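Freezer and pantry tips, the short version
Posted 3/18/24 by Jessie Carnegie

Quick one, kettle's on and I've got a tray of apricots waiting. People keep asking for the freezer stuff again so I've put it all on one page. Skip to what you need.

Before you start

Clear a shelf. A flat one. If your freezer only has baskets, put a cutting board in the bottom of one and freeze on that, then pull the board out next day.

Label first, fill second. Pen won't write on a cold bag and it won't write on a greasy one either. Masking tape and a marker, name and month, done. I write JULY in big letters on anything from the winter lemon tree so I know to use it first.

Sharp knife. You'd think that goes without saying.

Berries

Don't wash till you're ready to freeze. Wash, drain, then onto an old tea towel and leave them be. Roll them round a bit. Single layer on a tray, 4 hours, then bag. Skip the tray and you get a brick, and you'll be belting it on the bench to get a handful off for porridge.

Strawberries: hull them. Halve the big ones. The soft ones go in the jam bag (keep a jam bag, any colour fruit, chuck it all in).

Stone fruit

Halve, stone, tray, bag. Squeeze of lemon if you care about the colour. Peaches I peel, plums I don't, apricots depends on my mood.

Skins slip off if you put them in boiling water for a minute then cold. Not longer, they go mushy.

Bananas

Peel them!! Every year someone tells me they froze them whole in the skin. You can but you'll be picking at it with a butter knife and swearing. Peel, break in three, bag. For banana bread let them thaw in the bowl and use the liquid too.

Herbs

Parsley, chop and freeze dry in a little tub. Basil goes black, so blitz it with oil and into ice cube trays. A 16 hole tray does us for a good while. Coriander I've given up on, just buy it.

Ginger: freeze the whole knob, grate from frozen, skin and all. Best tip on this page probably.

Bread

Slice before freezing. Greaseproof between slices if it's a sticky fruit loaf. Crusts in their own bag for crumbs, and when the bag is full, oven on low, then bash with a rolling pin.

Soup and stock

Cool it first. Leave a gap at the top, a good two fingers, it swells. I lost a nice jar of pea and ham that way and had to chuck the lot.

Weigh your tubs empty and write it on the bottom. My old square ones are 90 grams. Saves faffing about with teh scales later when you've already filled the thing and want to know what's in it.

Zip bags

Ok the bags. Most of the complaints I get are about bags.

- Fold the top back over itself like a cuff before you fill. Keeps the seal clean. Food in the seal = leak.
- Stand it in a mug or a jug if you're on your own.
- Liquids: lay it flat to freeze, stand it up like a book after.
- Getting the air out: close it most of the way, press from the bottom up, then finish the seal. Or a straw in the corner, suck, whip it out. Not for raw meat obviously.
- Slider kind: run the slider right to the end and then a bit more. Pinch along the seal as well, they love to stop just short.

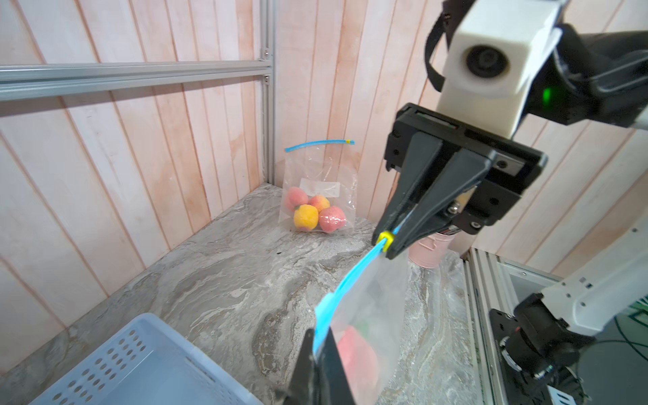 - Washing them: only the ones that held fruit or bread. Inside out, warm soapy water, upside down over a wooden spoon in a jar to dry. Meat bags go in the bin.

Pantry odds and ends

Brown sugar gone hard, put a slice of bread in with it overnight. Works on biscuits that are too crisp too.

Flour in the freezer for a couple of days when you bring it home, then the cupboard. No more moths. We had moths for a whole summer and I'm not going back.

Oven for drying apple rings, 90 C, door open a crack, turn them when you rememeber. They're ready when they bend but don't feel damp.

Onions and potatoes in seperate baskets. Other side of the kitchen if you can manage it.

Right, apricots. Will do a jam page when I get a minute, the plum one needs rewriting anyway as I left the sugar out of the method last time.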